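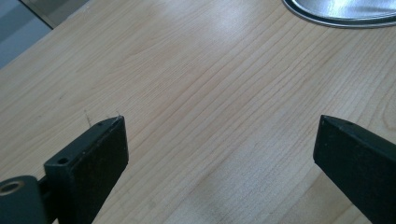 3.2 Table surfaces and perceived cleanliness

The second part of the study concerned the tabletops themselves. Earlier work on shared dining rooms has mostly treated the table as a neutral support for dishes and cutlery, and has recorded its finish only as "light" or "dark." Our pilot interviews suggested that this was too coarse. Diners who were asked whether a table had been wiped often tilted their heads before answering, and several moved to another seat to look again. We therefore treated the direction of the light and the direction of the grain as separate variables.

Figure 2 shows a pale, wood-grained tabletop of the type classed as A in this paper. The fine grain runs diagonally, and a broad patch of glare washes part of it out. Within such a patch the grain cannot be used as a reference for judging marks, and raters had to rely on the duller areas of the surface. Type B tops were darker and matte. Type C tops were plain white with no printed or natural figure.

Figure 2. Light wood-grained tabletop (type A) with diffuse glare and part of a silver metallic object at the upper right.

Ratings were collected in the dining room of the Dreltby residence. A total of 135 residents and staff took part, and 273 ratings were retained after incomplete forms were removed. Each table was prepared in one of 3 states: wiped with a damp cloth and dried, wiped and left to air dry, or left as found after lunch. Participants stood at a marked position and scored the surface from 1 (not clean) to 7 (very clean). They were not permitted to touch it. Preparation was carried out by Hằng Phan and Piroska Vass, who did not take part in the scoring sessions. Illuminance at table height was held at around 1000 lux by closing the blinds and using the ceiling fixtures only.

Type A tables received higher scores than type B tables in the air-dried state. The difference was smaller for tables dried with a cloth and disappeared for tables left as found. We attribute this to the low contrast between dried water marks and a pale grain. On the dark matte tops the same marks were visible from every standing position. Type C tables gave the widest spread of scores, and the written comments for these tables referred mainly to crumbs and to scratches from plate bases.

Glare had a less consistent effect. Some participants described a bright patch as a sign of recent polishing and raised their score. Others stated that they could not judge the table at all and chose the middle of the scale. The two responses are not separable in the numerical data. The coding of the comments, done independently by Maham Bugti and Gizella Kovács, is given in Appendix B, together with the cases on which the coders disagreed.

Metal serveware was left on a number of the tables during scoring, as it would be in ordinary use. Its possible influence was not controlled. A polished rim may provide a standard of brightness against which the wood looks dull, and this should be tested with the serveware removed. The order in which tables were viewed was randomized for each participant, but the tables could not be moved between sessions, so position in the room and surface type remain partly confounded.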